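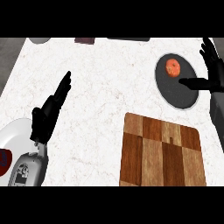
Marble countertop with dark gray plate.

Grastance Community Kitchen - Minutes of the March Meeting

Present: Usa Luangrath (chair), six members, and the bookings clerk taking minutes. Apologies received from the two members from Berge.

Meeting opened at 6:35 p.m.

1. Minutes of the last meeting
Approved with one correction. Under item 3, "freezer" should read "walk-in cooler." Correction made and signed by the chair.

2. Matters arising
The back door lock has been replaced. Keys were handed out to the morning bakers and to the Gevgate lunch club. Old keys should be returned to the office.

The drain under the prep sink is still slow. The plumber came once and cleared the trap, but it backed up again the next morning. The clerk will call him back and ask for the line to be looked at as far as the street.

3. Money
The balance at the end of the month was $2,183. Bills still to be paid are gas, linen service and the hood cleaning. A member asked why linen was higher than last month. The clerk explained that two weeks of aprons had been billed late and were on this invoice.

It was agreed to keep $1,000 aside for repairs and not to touch it without a vote. Moved, seconded, carried.

4. Hourly rates
Long discussion. The rate for evening use has not changed since the kitchen opened, and evening users now make up most of the bookings. The chair proposed an increase of $4 an hour for evenings only. One member felt this was hard on the jam makers, who need long sessions and sell at low prices. Another said the morning users had already taken an increase and evenings should follow.

The proposal was amended so that anyone booking a session of 7 hours or more keeps the old rate. The amended proposal was carried with one against. The new rate starts at the beginning of next month. The clerk will update the rate sheet and post it by the door.

5. Cooler shelves
Food is being left without labels. Members were reminded that everything on the shelves needs a name and a date on it. Usa Luangrath will clear unlabeled items each morning before the bakers start. The Gevgate lunch club asked for a shelf of their own and was given the bottom left one - to be reviewed in the summer.

6. Stundesau supper
The neighborhood association in Stundesau has asked to use the kitchen for its spring supper. They would cook on site and carry the food over to the hall. Members were in favor as long as one of our own people is present to lock up. The chair will write back with the evening rate and ask for a final headcount before the food order goes in. Dishes will not be lent out, as several went missing after the harvest supper.

7. Any other business
The large mixer is making a grinding noise on the low setting. Please use the small one until it has been looked at.

A member asked whether the radio could be kept off before 8 a.m. No decision. Carried over to the next meeting.

Meeting closed at 8:10 p.m.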